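The Hand-Held Gripper, Four Months On

Readers will remember that I was rude about this project in the spring. The claim was that anyone in the Bamness workshop could put together a pair of hand-held grippers over a few evenings, take them home, pick up household stuff with them, and end up with recordings good enough to teach a robot arm. I said it would produce a box of squeaky hinges. I was wrong about the squeak. The rest I'm still arguing with.

Cost first. The parts list went round at $300 a pair. Theano Stefanou kept her receipts and got to $328, and that leaves out the pads she threw away and a bag of pins in the wrong length. It also leaves out the 85 hours of printing, which the workshop doesn't charge for and which kept the big printer tied up for most of October. If you were waiting on it for a lampshade, now you know where it went.

Next, the build. The linkages go together quickly if the pin holes are reamed first. The instructions have you ream them last, with the jaws half assembled, and I'd like a word with whoever wrote that. The soft pads are the weak point. Glue them on square or the two faces meet at a slant and everything you pick up turns in the grip. Mairéad McGrath tried the Filta pads and went back to the ones in the kit. I couldn't feel a difference, but she has done far more picking than I have.

What bothers me is the word "teach." Pastor, the software everyone here is using, sorts the recordings and gives each one a score. It scored one of my runs very highly. I had dropped the thing I was carrying and gone back for it twice. When I asked what the score measures I was pointed to a page that says "quality."

I'll give it this much: picking a wooden block off a clean bench tells you next to nothing, and the group has at least stopped doing that. Snack packets are a nasty job. They crinkle and slide, the jaws squash the middle and leave the ends flapping, and a shiny wrapper in a shiny tub is hard enough for me to see, never mind a camera. A full tub on a soft, lumpy bed is about as unfriendly as a home gets without adding a cat. So the work is harder than it was in the spring, and I count that as progress, even if the scores went down and some people sulked.

The jaws themselves hold up well at this sort of thing. Two hands, a big bag of biscuits on one side, a red packet on the other, and a bedspread busy enough to confuse anybody.
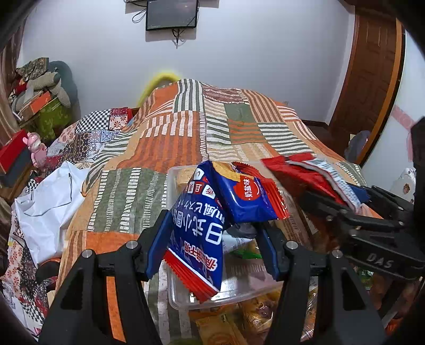
What I'd want before building a second pair

A run where the robot arm does the packets by itself, with the tub moved to a different spot from the one it learned on. The Wurkcombe group says they have this working. They have said so at two meetings, and both times the arm was at somebody else's house.

A parts list with the real price on it.

Some answer about the score. I've written to the Pastor people and will print whatever they send back.

The workshop still has 4 kits on the shelf by the drill press if you want to prove me wrong. Ream the holes first.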